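Domerora Lease Review: Two Months With a Contract Tool for Small Landlords

Posted December 22, 2020

Domerora promises to read a commercial lease and tell you what is wrong with it before you sign. I have heard that pitch before, usually from companies that stop answering email once the card has gone through. So I paid for the plan with my own money, $297 for the year, and ran it against leases I already knew well.

The first was a retail lease on a corner unit in Clemden, long and badly typed, with a percentage rent clause that had already cost me an argument with a tenant. Domerora found that clause and marked it yellow, which means "review." It also marked the notice address, the governing law paragraph and the page numbers yellow. When everything is yellow, you end up reading the whole lease anyway, and I could have done that for free.

To be fair, the date tracking is good. It pulled the renewal window out of an amendment that contradicted the main lease, and it picked the right one. The reminder email came when it was supposed to. If you have more than a handful of units and keep your dates in a desk calendar, that alone may be worth something to you.

The plain-English summaries are where I lost patience. A clause that made the tenant responsible for "non-structural repairs, including the storefront glass" came back as "tenant handles repairs." Those are different deals. A landlord who relied on the summary could send a roof bill to the wrong party and get a letter from a lawyer in return. Domerora puts a line at the bottom of each page saying its output is not legal advice, in type so small I had to zoom in to read it. 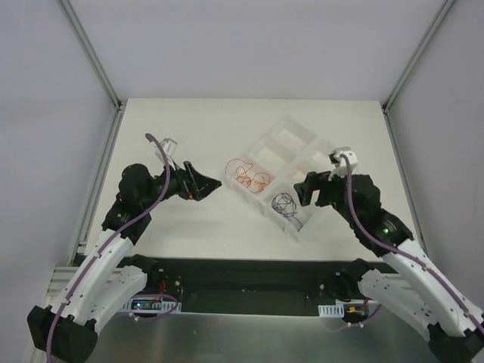
Gautam wrote in after I put up my early notes and disagreed with most of that. The summaries get much better, according to this reader, once you upload the exhibits along with the lease, and anyone who skips them is testing half a product. Fair enough, so I went back and uploaded the exhibits. The repair summary now says "tenant handles most repairs." I'll let you decide how much comfort is in the word "most."

Support took 7 days to answer a question about subordination clauses, and the answer was a link to a help page I had already read. A second message got a real person, who was polite and agreed the feature did not cover ground leases. The sales page still says "every commercial lease."

I also tried Clornis, which costs less and does less. It has no summaries at all. You type in the dates and rent steps yourself and it builds a schedule you can print. My accountant liked the printout better than anything Domerora produced.

Would I renew? For the reminders, maybe, if they sold them separately. They don't. I still pay an attorney for about two hours on any new lease, and Domerora has not shortened that bill by a dollar. Ask for the monthly plan if you want to try it. It is on the billing page, under the annual one, in gray.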